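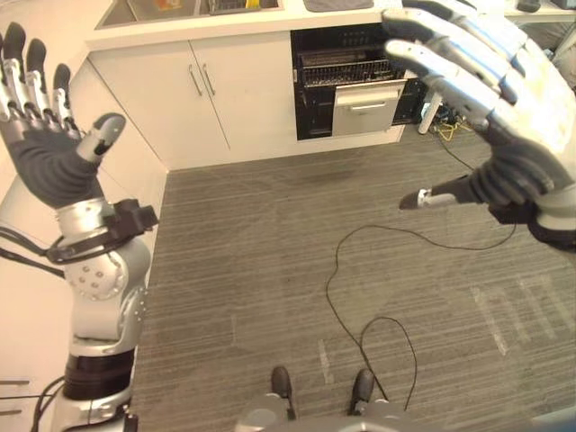 Both hands, palm forward on the left

Setting up your Paletti dehumidifier

1. Stand it on a hard, level floor, well clear of the curtains. I keep mine in the laundry and leave 200 mm behind it for air.

2. Slide the tank in until it clicks – mine needs a good shove!
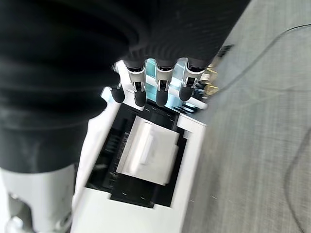 3. Plug it straight into the wall, no power boards please, and set it to Auto.

Note: the fan keeps going for a bit after you switch off. I thought mine was crook the first time, but it's fine.

Caution: switch off at the wall before you empty the tank.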